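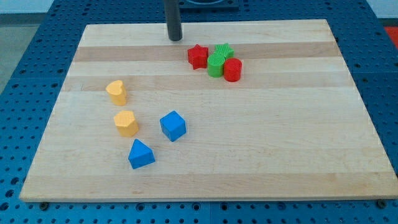 How often should a wooden board be oiled?

Every 2 months for a board in daily use, and twice a year for one that only comes out occasionally. Use food-grade mineral oil or a hard-drying oil sold for worktops. A board that has gone pale and rough to the touch is overdue whatever the calendar says.

Why are there darker stripes in a maple-type board?

A board glued up from strips takes wood from different parts of the tree, and often from different trees. Heartwood is darker than sapwood, so tan bands next to cream ones are normal. The stripes are natural colour variation and do not show where a board is weaker. They will not sand out. Oil deepens the contrast for the first few days, after which it settles.

Why glue strips together at all? Isn't one solid piece better?

A single wide plank moves a good deal across its width as the humidity changes, and it tends to cup. Narrow strips with the grain turned in different directions pull against each other and stay flatter. The Jemden range is sold only as glued strip boards for this reason. The glue is a water-resistant grade and is fully cured before the faces are planed.

Can the board go in the dishwasher?

No. The heat and long soaking open the glue lines. Wash by hand with warm water and a little washing-up liquid, rinse, wipe and stand on edge until dry. Do not lean it against a radiator. A board that has been through a dishwasher is not covered by the guarantee.

My board rocks on the worktop. Is it faulty?

Usually not. One face has taken up more moisture than the other. Lay it with the hollow side down on a flat surface, leave it for 2 days and check again. If it still rocks after a week, contact the Hakotville workshop with the board size and the date of purchase.

Is it suitable as a play or sorting surface for children?

Yes, and a fair number are bought for it. A board makes a flat, well-defined area for shape blocks, letters, beads and similar pieces, and it is easier to lift out of the way than a play table. Standing shapes such as stars are steadier on a board that has been sanded level than on a mat or carpet. Keep one board for play and another for food. Knife cuts hold dirt, and a scored surface will tip small blocks.

Which finish should I use on a board kept for play?

Bare wood with a thin coat of oil, wiped back hard, is sufficient. Varnish looks tidier at first but chips along the edges – and the chips cannot be patched without stripping the whole face. Allow any finish to cure for the full time given on the tin before the board is used.

Will coloured blocks mark the wood?

Painted or dyed wooden blocks can leave colour if they are put down wet. Plastic ones rarely do. Most marks come off with a damp cloth and a pinch of bicarbonate of soda rubbed along the grain. For anything that remains, use 240 grit paper and re-oil the patch.

How do I stop the board sliding?

On a kitchen worktop, a damp cloth folded once underneath is enough. For a longer-term arrangement use the Hourani rubber feet, which are supplied in packs of 5 so that there is a spare. Fit one at each corner, set in from the edge by the width of a thumb. Drill pilot holes first. Feet can be fitted to one face only, so decide which side is to be the working side before drilling.

Can a board be used on a perforated bench or pegboard top?

Yes. Air reaches the underside through the holes, which helps it dry evenly. Check that any screw heads under the board sit below the surface. A raised head will make the board rock and will dent the wood. Small round beads and pegs that roll off the board may go down the holes, so a raised lip or a tray is worth considering. Stick-on bumpers need solid material beneath them and should be placed between holes.

The edges feel sharp. Can I round them?

Yes. Our boards leave the workshop with straight edges and only a very light pass of abrasive along the corners. Use a sanding block with 120 grit, then 180, working along the length. Take the end grain last, from both ends towards the middle, to avoid splitting out the corner.

How long does a board last?

A hand-washed board can be resurfaced several times. The Kurnura resurfacing service has planed over 4,000 boards, and the usual reason for turning one away is an open glue line. Boards below 15 mm in thickness are not accepted.

Do you cut to size?

Straight cuts only. Send the finished length and width in millimetres, stating which way the strips should run. Cut boards cannot be returned.

Page last revised 2020-10-29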